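Plillevstead Tenants' Office
Posted in July by Mafalda Antunes

1/ The Office reminds all households that the annual review of home contents insurance is now open. Forms are accepted until 7 p.m. on the last day of the month.

2/ Coverage under the Covusero group plan has been offered to tenants since 2005. It pays for belongings. Walls, floors and fixed doors remain the landlord's responsibility. 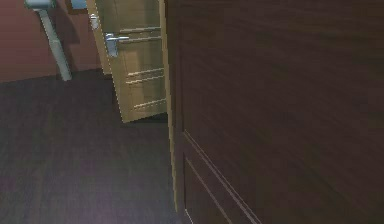 Dark brown door with recessed panel molding.

3/ Of the 1293 households eligible, 526 are enrolled. Enrollment does not renew on its own after a change of address, including a move within the same building.

4/ Please list items room by room and keep receipts where you have them. Paint color and wall finish need not be recorded.

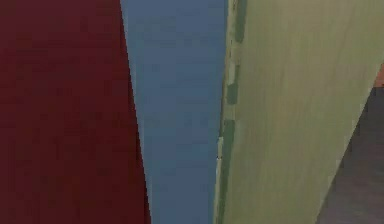 5/ Items kept in shared hallways are not covered. Bicycles are covered only if declared on page two.

6/ Claims are handled by Gerasimos Margaritis at the Mockus Street desk. Bring your policy number and one form of ID.

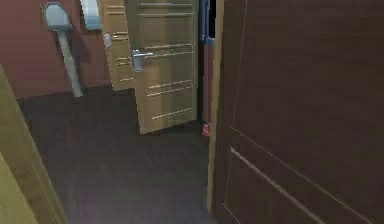 7/ Households that have already returned the form need take no further action.

Recent posts
Bulamance parking permits: new rates
Summer water shutoff schedule
How to report a lost key

This site uses cookies. Accept | Manage settings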